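Jakberg

Print this page | E-mail this page

Jakberg pulls the running config off your switches, tidies it up and tells you what changed since last time. I wrote the first version one August because I was tired of logging in to a closet switch and finding a VLAN I'd never heard of, and it has grown a bit since then (OK, a lot). It talks to anything you can reach over SSH that has a sane "show me the config" command. You don't need an agent on the switch, and you don't need a database either - it's text files in a folder, with git underneath.

What it does

Every night at 2 it logs in to each switch on your list, grabs the config, strips the junk that changes on every read (uptime lines, clock drift, those rotating hashes some vendors love) and commits the result. If something real changed you get a mail with a diff. If nothing changed you get silence. I like silence!

It also has a "who touched this" mode, which tries to match a change to a login from your syslog. It's right most of the time. Hiếu Võ wrote that part and would like me to say that it depends completely on your switches having the correct time, so please set up NTP before you open an issue.

Installing

Clone the repo, make a virtual environment, run the install script. Then copy sample.conf to jakberg.conf and edit it. The config is plain key and value, one switch per block:

 [closet-east]
 host = closet-east.lan
 driver = orton
 user = backup
 keyfile = keys/backup

The driver line matters more than anything else in there. Orton is the generic driver and it'll get you going on most Linux-based network operating systems, anything where you land in a normal shell and the switch software runs on top. Woson is for the older boxes with a pager that stops every screen and waits for a key. If your diffs are full of "--More--", you picked the wrong one :)

Please make a read-only account for this. I know it's tempting to reuse the admin login while you're testing (I did it for months), but Jakberg only ever reads, so there's no point in giving it more than that.

Running it by hand

 jakberg pull closet-east
 jakberg diff closet-east
 jakberg pull --all --quiet

The first pull is slow because it has to learn the prompt. After that it remembers, and things move along nicely. On my own network, which has 11 switches, I can start a full pull and it's done before I've found my coffee cup. Kamran Qureshi runs it against 580 at his job and he splits the list into batches, which you do with the batch setting. Leave batch alone on a small network.

A word on memory: the diff step used to read every old version at once, and past 500 devices it would fall over in the middle of the night with a very unhelpful message. Byung-chul Kwon fixed that in a single weekend and the patch made the code shorter. Thank you again!

Things that still bug me

- VRF sections come back in random order on a couple of platforms. I sort them, but the sort gets confused by nested comments.
- Password lines are masked in the mail and NOT in the repo. Keep the repo private.
- If a switch reboots during a pull you may get half a config committed. Jakberg checks for the closing line and warns you, but it doesn't roll back yet.
- The Ma driver (the one for API-only switches) works for reading interfaces and routes and nothing more. ACLs are missing. I don't own one of these switches, so I'm working from captures people send in.
- Windows. It might run? Tell me.

Writing your own driver

Look at the file for Orton, copy it, change the three functions at the top. You need to know how to log in, how to ask for the config, and how to tell when it's finished. Kyu-ri Lim added notes inside the file that explain the prompt matching far better than I ever did, so read those first. If you get it working, send it over with a scrubbed capture and I'll add it to the tests. Scrubbed means no real hostnames, no keys and no SNMP communities, and yes, I do check.

Upgrading from the old layout

Older versions kept one repo per switch. Run jakberg migrate once and it folds them together with history intact. Make a copy of the folder before you do it. Hwa-young Cheon found a case where two switches with the same name in different sites got merged into one, and while that's fixed now, a copy costs you nothing.
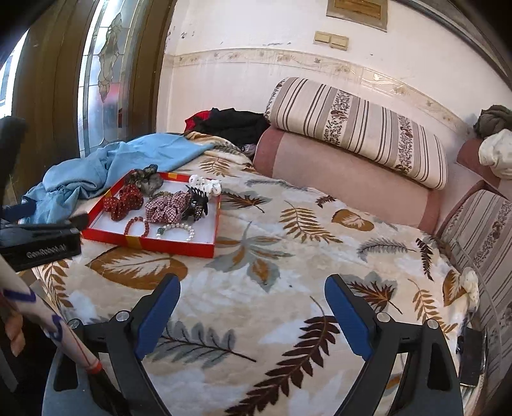 License and contact

MIT. Bugs go in the issue tracker, and a log from a run with --verbose helps me a whole lot. Questions are fine there too.

Print | E-mail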